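Workshop Tips: Teaching a Pair of Arms to Fold Laundry by Hand

By Lợi Doãn
Posted in January
49 comments | 197 shares

Most of the questions I get at Ninley are about hardware. People want to know which motors to buy and how stiff the rail should be. Those things matter, but the bigger difference in my results has come from how I do the demonstrations. A demonstration is one run of the task with you driving the arms, start to finish, while everything is recorded. The arms learn from those runs and from nothing else, so sloppy runs give you sloppy folding.

These are the habits I have settled on after 700 recorded runs of household laundry: towels, pants, shirts and washcloths. Most of them apply whether you push the arms around directly with your hands or drive them from a second pair of controllers, which I will call leaders here. Chiến Ung built the leaders I use and has his own opinions on some of this. I have noted where we disagree.

Before you start

Fold the item yourself on the same surface, with your own hands, and pay attention to the order. Then fold it again using only a thumb and one finger of each hand. You will find that several things you do without thinking can't be done that way. Smoothing with a flat palm is the main one. Work out a replacement now, before you record anything.

Write the steps on a card and tape it where you can see it from the driver's chair. For pants my card has 4 lines:

Grab the waistband corners and lay flat.
Leg over leg.
Waistband to hem.
Push to the side.

If you change the order later, start a new folder. Do not mix the two orders together. I did this with towels, and the arms would go halfway into one method, stop, and begin the other.

Warm up on the leaders for a few minutes with the recorder off. Your first couple of runs in any session will be jerky and you don't want them in the set.

Gripping cloth

Cloth is easiest to pick up where there is already a fold or a raised edge. A single layer lying flat gives the fingers nothing to close on. Come in with the fingers open on both sides of the fold, go down until it is well between them, and then close. Closing early is the most common mistake I see in new drivers. The tips pinch a bit of fuzz, the arm lifts, and the towel stays behind.

Check the wrist camera view while you practice this. If you can't tell from that view where the edge is, the arms won't be able to tell either, and you should change your approach angle until the edge shows up between the fingers.
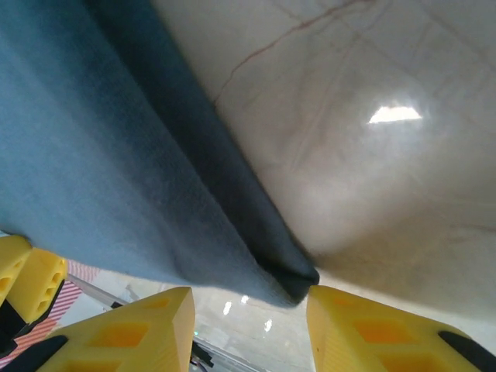 Thick towels need a deeper grip than you expect. Terry cloth squashes, so a grip that feels solid at first can creep once the weight comes off the table. After closing, wait a beat, lift an inch, and look. If it holds, carry on. If it slips, set it down and take a better hold. Leave the second try in the recording. A few runs with a clean recovery in them are worth having, and I aim for one in every stack.

Chiến throws those runs out. He wants every demonstration to look perfect. His arms are quicker than mine on a good day, but when they miss a corner they tend to keep going as if they had it.

Thin cotton is the other way around. Take a small bite near the corner, or you will bunch up so much fabric that the corner is lost in the grip.

Using two arms

Let one arm hold while the other works. New drivers like to move both at once because it feels natural, and on the big lift of a bath towel you do have to. For everything else, park one gripper on the cloth as an anchor and make the fold with the other. It keeps the piece from sliding, and if a run goes wrong it is easy to see which hand did it.

Press down with the anchor just enough to pin the cloth. If the wrist motor starts to hum, you are pushing too hard. Back off until it stops. I cooked one motor on the Narnia arms this way and had to wait on a replacement from Miltonora.

Keep your elbows in mind too. Your own elbows will drift outward as you get tired, and on the leaders that swings the arms out toward the walls. I put a strip of tape on my bench to mark where my forearms belong.

Pants in particular

Start with the pants already folded lengthwise for the first batch, legs stacked, lying sideways across the mat. It is a short task and a good one to learn on. Once the arms can take the waistband to the hems reliably, back up and add the leg-over-leg step in a separate batch.

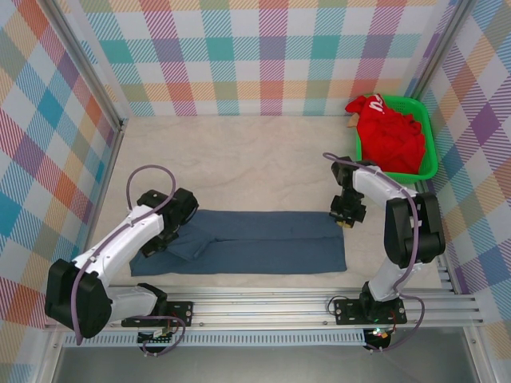

The waistband end is heavier than the hem end and wants to stay put, which makes it the natural place for an anchor. Pockets are a nuisance. A pocket flap will catch a fingertip on the way out, so open the gripper fully, go straight up, and only then move sideways. I make that a rule for every release on every item. Straight up, then over.

Turn the pants around for half of your runs so that the waistband is on the other side. Do it by schedule, not by mood. I alternate, and I mark the card each time. Left to myself I will always lay them the way that is easier for my right hand.

Use more than one pair. Dark denim, light khaki and something stretchy will cover most of what comes out of a dryer. Arms that have only seen one pair of jeans can be thrown off by a cuff.

The surface

A mat with a little grip is better than a bare table. Cloth skates on anything slick, and you end up showing the arms how to chase it. Plain and light in color works well with dark clothes. For white towels I swap in a gray mat.

Tug out the big wrinkles in the mat between runs, but don't bother making it perfect. It won't be perfect later when the arms are working without you.

Bins and baskets should go in a spot where neither arm has to cross the other to get there. If the basket isn't part of the task, I still leave it in, and shift it a few inches every so often so the arms don't come to depend on it as a landmark.

Check the cables before every session. Run both arms to the ends of their travel and watch that the slack is enough at full reach and doesn't droop onto the cloth when the arm is folded up. A cable that drags a towel will spoil a run in a way that is hard to spot afterward.

Pace

Drive slower than you think you should, but don't stop. Long pauses are a real problem. While you sit and consider your next move, the recorder is saving a great deal of nothing, and the arms will learn to sit there too. If you need to think, end the run and toss it. The card on the wall helps with this.

Try to hold the same speed from the first run to the last. I play music with a steady beat, which sounds silly but has done more for me than any setting in the software. Lục, the recording program I use, can trim dead time from the beginning and end of a run. It can't fix a pause in the middle.

Take a break every 20 minutes or so. Fatigue shows up in the grip first. You start squeezing late and letting go early.

Keeping and tossing

Watch every run back before you file it. Double speed is fine. Toss it if:

- you stopped for more than a couple of seconds
- your hand or sleeve came into view
- the item ended up somewhere other than the finish spot
- you skipped a line on the card

Keep it if the fold is a little crooked. A crooked fold with steady handling is still useful.

Name the files with the item, the direction it was facing and the driver's initials. If two people are driving, the initials matter a lot. Chiến folds pants away from himself and I fold toward the middle, and we lost an afternoon sorting our runs apart after the first week.

Back the folder up the same day. Mine goes to a second drive before I turn off the arms.

I will do shirts next time. Sleeves need their own page.

Filed under: Workshop, Laundry

Contact Ninley | Copyright Ninley, all rights reserved | Back to top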